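Drevach 분양관리 시스템 사용 설명서
4장. 분양 세대 등록 및 계약 상태 설정
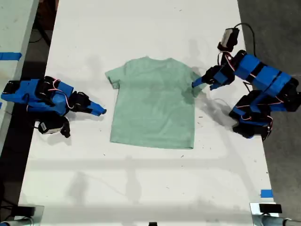 본 장은 신규 단지의 세대 정보를 등록하고 계약 상태를 지정하는 절차를 다룬다. 단지 기본 정보(3장)의 등록이 완료되어 있어야 하며, 작업 계정에는 '분양 관리자' 이상의 권한이 필요하다. 화면 예시의 단지명은 Flindholm, 시행사 코드는 3017이다.

4.1 세대 목록 불러오기

1. 상단 메뉴에서 [단지 관리] > [세대 등록]을 선택한다.
2. 단지 코드 입력란에 3017을 입력하고 [조회]를 누른다.
3. [양식 내려받기]를 눌러 세대 등록 양식을 저장한다.
4. 양식에 동, 층, 호, 주택형, 전용면적, 공급면적, 대지지분을 입력한다. 면적은 제곱미터 단위로 소수점 넷째 자리까지 입력한다.
5. [양식 올리기]를 눌러 파일을 등록한다. 검증 결과는 화면 하단에 표시된다.

참고: 한 번에 올릴 수 있는 세대 수는 최대 1082세대이다. 초과하는 단지는 동별로 파일을 분리한다.

주의: 양식의 첫 번째 행과 숨김 열을 삭제하지 말 것. 열 순서가 변경되면 오류 코드 283이 표시되고 파일 전체의 등록이 취소된다.

4.2 분양가 입력

1. 세대 목록에서 대상 주택형을 선택한다.
2. [분양가] 탭에서 대지비, 건축비, 부가가치세를 각각 입력한다. 합계는 자동 계산되며 직접 수정할 수 없다.
3. 층별 차등이 있는 경우 [층별 적용]을 선택하고 기준층과 가산액을 입력한다.
4. 발코니 확장비와 추가 선택 품목은 [옵션] 탭에서 별도로 등록한다. 분양가 합계에는 포함되지 않는다.
5. [임시 저장] 후 [가격표 미리보기]에서 세대별 금액을 대조한다.
6. [확정]을 누른다.

주의: 확정된 분양가는 분양 관리자 권한으로 변경할 수 없다. 정정이 필요하면 [정정 요청]에서 사유와 근거 문서를 첨부한다. 승인자는 시스템 설정의 '가격 승인자' 항목에 지정된 계정이다.

4.3 계약 상태 지정

세대별 계약 상태는 다음 값 중 하나를 가진다.

미분양: 계약자가 배정되지 않은 상태
가계약: 예약금 입금이 확인된 상태
계약: 계약금 전액 입금 및 계약서 등록이 완료된 상태
해약: 계약이 해제되어 정산이 진행 중인 상태
보류: 시행사 요청으로 판매가 중지된 상태

1. 세대 목록에서 해당 호를 두 번 누른다.
2. [계약 상태]에서 값을 선택한다.
3. '가계약'을 선택한 경우 예약 만료 일시를 입력한다. 미입력 시 저장되지 않는다.
4. '계약'을 선택한 경우 계약서 사본을 PDF로 첨부하고 계약자 정보를 입력한다. 공동명의는 [계약자 추가]로 등록하며 지분 합계는 100%여야 한다.
5. [저장]을 누른다.

참고: 예약 만료 일시가 지난 가계약 세대는 다음 정각에 '미분양'으로 전환된다. 자동 전환을 사용하지 않으려면 [환경 설정] > [계약]에서 '만료 시 자동 해제'의 선택을 해제한다.

주의: '해약' 상태의 세대는 정산이 완료될 때까지 재판매할 수 없다. 정산 절차는 7장을 참조한다.

4.4 납부 일정 연결

1. [납부 일정] 탭에서 사전에 등록한 일정표를 선택한다.
2. 중도금 회차별 납부일과 비율을 확인한다.
3. 중도금 대출을 이용하는 세대는 [대출 연계]를 선택하고 취급 기관을 지정한다.
4. [적용]을 누른다. 가상계좌 번호는 적용 시점에 세대별로 발급된다.

참고: 방화벽을 사용하는 현장 사무실에서는 가상계좌 발급을 위해 외부 통신 포트 3890을 허용해야 한다.

개정일 11/04/2019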